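October, early

Up before six again. The apartment was cold and I put the oven on mostly to warm the kitchen, then felt I should use it, so the rolls from last night went in for a few minutes. They came out fine, a bit hard on the bottom.

Walked to the bakery on Billside at lunch. It was crowded and I waited behind a man buying for his whole office. He had a list with 40 things on it and read every line aloud. I didn't mind much. I like watching bread get bagged – the tongs go in, the piece comes up, and down it goes into the paper. 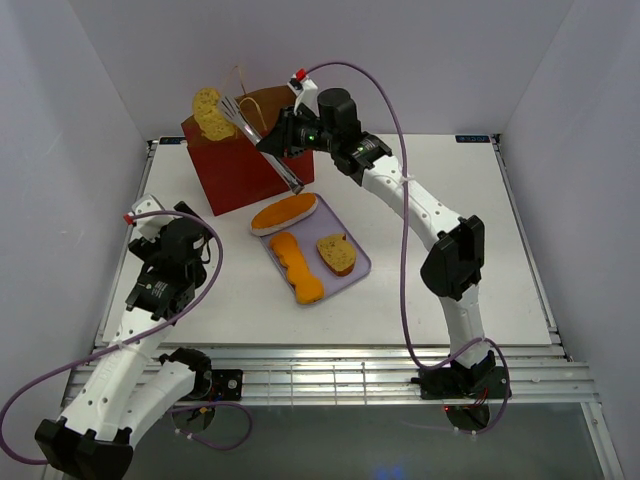 I never know what to choose when it's my turn. I asked for two of the long buns and a slice of the speckled bread, and paid with coins to get rid of them. The bag had handles this time, so I could carry it with the library books in the same hand. Last week's had none and tore on the bus.

Ate one bun on the bench outside the Drudton library. The other I saved for supper with the leftover soup. The slice is for tomorrow, toasted, with the last of the plum jam. I should buy more jam.

The 47 was late going home. Folded the bag and put it in the drawer with the others. The drawer hardly closes now. I'll take some down to recycling when I do the glass.

Washed the soup pot, left the pan to soak. Bed at ten.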